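Pacers Wanted, Damedcombe Half Marathon

If you have ever finished a race feeling you could have gone faster but were too polite, we would like to hear from you.

The Damedcombe Half is run in September and we are short of pacers. Several of last year's have discovered ambition and want to run it for themselves. One has moved to Gisten, where they have their own half marathon and, we hear, a better hill.

The job is to run 13.1 miles at a steady, previously agreed speed while wearing a flag on a stick. You will be followed by strangers who have decided to trust you with their whole autumn. Some of them will talk. A few will want to know, at mile 9, whether you are sure.

We have 9 places open, covering finish times from 1:36 to 2:30. You should be able to run your pace group's time with plenty in reserve, which in practice means you have raced a half at least ten minutes quicker in the past two years. We do check. A pacer who blows up at mile 10 takes a lot of people down with him, and they all write to us afterward.

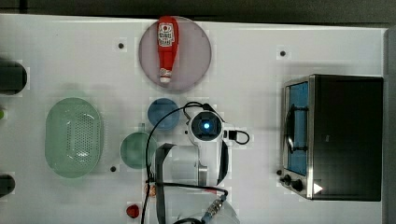

You don't need to be a club runner. You do need to be able to run even splits without staring at your wrist, since the GPS goes strange under the Astetti bridge and will tell you that you are running a four-minute mile. You are not. Please don't speed up or slow down on its advice.

What you get: free entry, a pacer shirt in a shade of orange the supplier calls "sunrise," parking at the Bitar Street lot, breakfast before the start and a hot meal after it. There is no fee. There is a medal, the same one everybody else gets, and your official time will appear in the results, where your friends can ask what happened.

What we ask: come to one practice run on the actual course, turn up on race morning by 6:15, and cross the line within 30 seconds of your target, preferably on the early side. If you feel bad during the race, hand the flag to your co-pacer and step off. Every group has 2 pacers for that reason. Do not hand the flag to a member of the public, however keen.

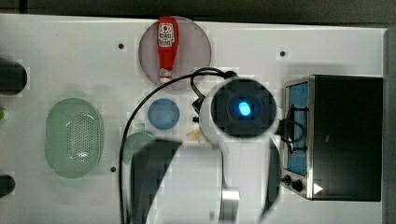

Ketchup on a plate. 

We are especially keen to hear from people who can run the 2:15 and 2:30 groups. Fast runners apply for these every year, thinking it will be a rest, and find that two and a half hours is a long time to be on your feet and cheerful. If that is your natural pace plus a bit, you are who we want.

To apply, send us your name, two recent half marathon results, the finish time you would like to pace and your shirt size. Put PACER in the subject line or it goes in with the lost property emails. Applications close Thu 24 August at noon. Everyone gets an answer, including the people we turn down.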